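Meet the Two-Armed Tidying Kit

Have you ever been told to tidy your room and wished, just for a minute, that somebody else would do it? Somebody who never grumbled, never got bored, and never found an old comic under the bed and sat down to read it? Then you are going to enjoy this page, which is all about a kit called the Stestateo.

The Stestateo is a pair of robot arms that comes in a box, in rather a lot of pieces, and a school or a club puts it together on a bench. It is made by a small firm called Dalledico. There are 251 parts if you count every last screw, and we are told that most groups find one of them under the table a week later. A grown-up needs to help with the wiring, but children of nine and over can do a good deal of the building and all of the fun bits afterwards.

Why does it have two arms?

Try something for me. Put one hand behind your back and fold up a jumper. Go on, the rest of the page will wait for you.

It was hard, wasn't it? You probably used your chin, or your knee, or you squashed the jumper against the table. Lots of everyday jobs need one hand to hold and another hand to do. Opening a jar is like that, and so is zipping up a coat or putting a pillow into a pillowcase. A robot with a single arm can pick up a block and put it down again very nicely, but give it a bag with a lid and it will push the poor thing all over the table. With two arms, one can keep the bag still and the other can do the opening.

What are the arms made of?

Think about your own arm for a moment. You have a shoulder, an elbow and a wrist, and long bones in between. A robot arm has bends too, and at each bend there is a motor, which is a machine that turns when electricity flows through it. The long straight parts are called links, and they do the same work as your bones. At the very end comes the gripper, with fingers that open and close. Yours has more fingers than that, and much better skin!

The cables are a bit like your nerves. They carry messages down to the motors, saying things like "turn a little to the left", and they carry messages back again, saying "I have turned this far now". All this goes on many times in every second, so quickly that you would never notice.
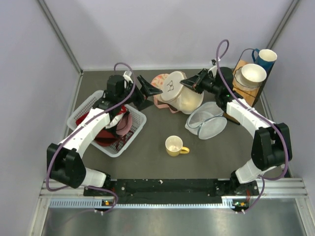 Soft things are the trickiest of all for a robot, and this surprises nearly everyone. A mug is a mug whichever way you turn it. It has a hard edge and a handle, and it keeps its shape when you squeeze it. A fabric bag is quite another matter. Pinch it in one place and it sags in another. Pick it up by the lid and the rest flops down. Mesh is awkward as well, as a camera can see straight through the holes to whatever is behind, and the robot has to work out which bit is the net and which bit is the table.

You do all of this without thinking, but you had to learn it once. When you were a baby you grabbed at everything and dropped most of it, and the people at home very kindly picked it all up for you, over and over again.

So how does the robot learn?

It learns by being shown. With the Stestateo, you use a pair of handles to move the arms yourself, a bit like steering a toy car, and the computer remembers every move you made. Then you do the same job again, with the things in slightly different places. And again. One club we heard from showed their arms the same job 400 times before they were happy with it, and they had 21 children taking turns, so it went faster than you might think.

After that the computer looks for what all those turns had in common, using a program called Platen that comes with the kit. Then it has a go by itself. The first goes are usually rather funny. It may close its fingers on thin air, or set a cup down very gently in quite the wrong spot. You watch, you see what it found difficult, and you show it some more.

Is it safe?

The arms are fairly light and move slowly, but they do have places where a finger could get pinched. Keep your hands away from the bench while the arms are moving, tie back long hair, and learn where the stop button is before you learn anything else. A grown-up should always be in the room.

What does it cost?

This is the part to read out to your teacher. The full kit costs £1,079, and that is a great deal of pocket money. Most are bought by schools, and some libraries share one between them. It is sold through a shop called Van Loon, which also hires kits out by the month, and the next lot of hire kits will be ready in June. Mugs and bags are not in the box, so you will need to bring your own (ask first before you borrow the best ones).

What we liked, and what we didn't

We liked the building book, with its big clear drawings. We liked that you can mend nearly everything with one small screwdriver. We were less keen on the handles, which are a stretch for small hands, and we would have loved a longer cable for the plug.

Something to try at home

Ask a friend to shut their eyes. Now tell them, using only words, how to pick up a sock and drop it into a basket. You may say "up", "down", "left", "right", "open" and "close", and nothing else. Swap places when the sock is in!

Page last checked May 18, 2019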